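Unit 7: Floor Care Equipment
Topic 2: Canister Vacuums, Setup and Pre-Use Check
Course notes, Orellana Facilities Program
Prepared by Sofia Antoniadis

Scope

These notes cover the canister vacuum as used on hard floors. Upright and backpack models are treated in a later unit. Read the notes before the practical session and bring the check sheet from page 118 of the course binder.

Main parts

Body: holds the motor and the collection space. The lid usually carries the switch and the handle.
Hose: connects to the body at the inlet. Most bends and blockages occur close to this joint.
Wand and floor tool: the wand sets the working height. Hard floors need a tool with a brush strip or felt edge.
Filter: sits between the collection space and the motor. Type and cleaning method depend on the model.
Rating plate: states voltage and power. Copy these values onto the check sheet before first use.

Preparing the floor

Pick up small loose items by hand. Coins, clips and screws can damage the hose lining. Move light furniture to one side of the room and work the open half first. Lift loose cords off the floor or lay them along the wall. A cord drawn into the floor tool can be stripped of its insulation.

On glossy floors, wipe the wheels of the vacuum before starting. Grit held in a wheel leaves a curved scratch each time the body turns.

Pre-use check

Carry out the steps in order, with the plug out of the socket until step 6.

1. Inspect the full length of the power cord and the plug. Reject the machine if the outer sheath is cut.
2. Open the body. Empty the collection space if it is more than half full.
3. Check that the filter is seated and undamaged. Close the body and secure the lid.
4. Examine the top of the machine. Locate the switch, read the warning label and find the rating plate. On the red canister these are all on the lid, with the switch and yellow label on one side of the recessed handle and the plate on the other.

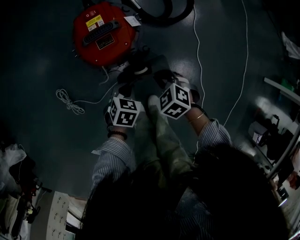
5. Fit the hose. Pull on it lightly to confirm that the joint holds, then attach the wand and the floor tool.
6. Set the switch to off, plug in, and switch on. Listen for a steady motor note. A rising pitch indicates a blockage.

Recording

Enter the result of each step on the check sheet. Faults go in the right-hand column, with the step number. Tag a rejected machine and place it on the Trimthorpe shelf in the equipment room.

Reading for next topic: hose blockages and filter care.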